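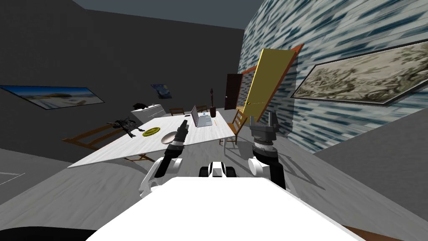 Sillow Rain Gauge Readings

Daily rainfall readings copied out from the paper logbooks of three garden gauges, at Tresden, Hodoroagă and Alska. The logbooks were kept by the people who lived at each address. Delia Grecu typed them up and looks after the files.

What is in the folder

readings.csv holds the rainfall, one row per day per gauge. There are 2167 rows, of which 1028 come from Tresden. The other two gauges share the rest, with Hodoroagă the longer of the pair.

gauges.csv has one row for each gauge, with its height above the ground, the type of funnel and a short note on what stands near it.

notes.txt contains remarks from the logbook margins, in the order they were written. Spelling has been left alone.

changes.txt lists every correction made after the first release.

Columns in readings.csv

gauge: tresden, hodoroaga or alska, in small letters and without accents. The accent is kept in gauges.csv, where the full name is given.

day: the day the gauge was emptied, as year, month, day with hyphens. Rain that fell overnight therefore belongs to the morning it was measured. If you are comparing with a source that credits the rain to the day before, shift one of them first.

mm: rainfall in millimetres, to one decimal place. A zero means the gauge was checked and found empty. A blank means it was not read.

trace: yes if the keeper wrote "trace" or "tr", otherwise no. The mm value for a trace is 0.0.

flag: see below. Most rows have nothing in it.

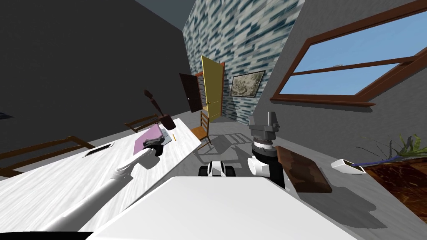 Flags

A means an accumulated reading. The keeper was away and the figure covers more than one day. The earlier days are left blank and the whole amount sits on the day of the reading. There are 70 of these. They are fine for monthly totals as long as the gap does not cross the end of a month. Leave them out if you want daily maximums.

S means snow or ice in the funnel. The keepers at Tresden and Alska brought the funnel indoors and measured the melt. At Hodoroagă the usual habit was to wait for a thaw, so S and A often go together there.

Q means the handwriting could be read two ways. The more likely value is given and the other one is in notes.txt. There are 32 of these, nearly all of them a 1 that might be a 7.

Where a row has two flags they are written together, as in AS.

How it was copied out

Each book was typed twice, with a gap of some weeks between the two passes, and the two versions were compared by script. Any row that differed was checked against the page. Monthly totals written by the keepers were then compared with the typed figures. Where they disagreed, the daily figures were kept and the keeper's sum was put in notes.txt. Several of the Alska sums are wrong by exactly ten, which looks like a carrying mistake.

The early Tresden pages are in inches. They were converted at 25.4 mm to the inch and rounded to one decimal place. The original inch figures are not in this release.

Known problems

The Alska gauge was moved from the front garden to the back during its second December. The new spot is closer to a hedge. Totals after the move are lower than you would expect from the other two gauges in the same weeks, and no adjustment has been made.

The Tresden funnel was replaced after a crack was found. It is not known when the crack started. The margin notes first mention it on a page with coffee over the date.

Reading times vary. Tresden was read before breakfast with few exceptions. Hodoroagă drifted towards noon at weekends.

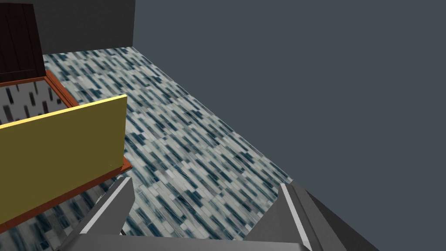
None of the gauges meets the usual rules for distance from walls and trees. Please do not treat the figures as a station record. They are good enough for telling a wet month from a dry one, for school work on averages, and for practice with messy dates and missing values.

Opening the files

All files are UTF-8 with Unix line endings. The separator is a comma and the decimal mark is a full stop. Some spreadsheet programs set to another region will read 3.4 as the third of April, so import the mm column as a number or as text.

Privacy

Keepers' names and street addresses have been taken out of the notes. Positions in gauges.csv are given to the nearest village only.

Use

Free to use and change for any purpose. A mention of "Sillow Rain Gauge Readings" is welcome. If you find a mistake, send the gauge name and the day, and it will be checked against the page.

Last updated Thu 22 September. Two Hodoroagă rows swapped back into the right order, see changes.txt.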